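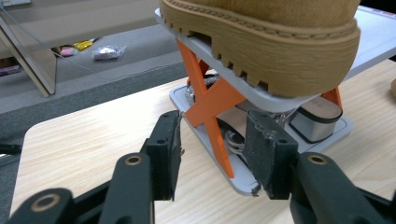
Vikas Semwal wrote in to ask whether any machine can put shoes away yet, or if that is still a job for the kids. Some can, slowly, if you set the task up well. These are the steps I use for a test at home.

1. Put a two-level shoe stand on a table with space on all sides.

2. Start with one stiff shoe, such as a work boot. Stiff soles keep their shape when squeezed.

3. Set the boot beside the stand, toe facing the shelf. Open the jaws wider than the heel before moving in.

4. Close slowly, lift until the sole clears the shelf, then lower and let go. A toe that hangs over the front edge counts as a pass.

5. Do 6 tries and write down each drop.

6. Move on to heels and sandals for the lower level. Go in from the front, low enough to miss the upper shelf. Clear or shiny straps are the hard part, so grip the heel.

My last boot run had 4 good tries and 2 drops. For sandals I still use my hands. If yours drops every boot, go back to step 3 and open wider.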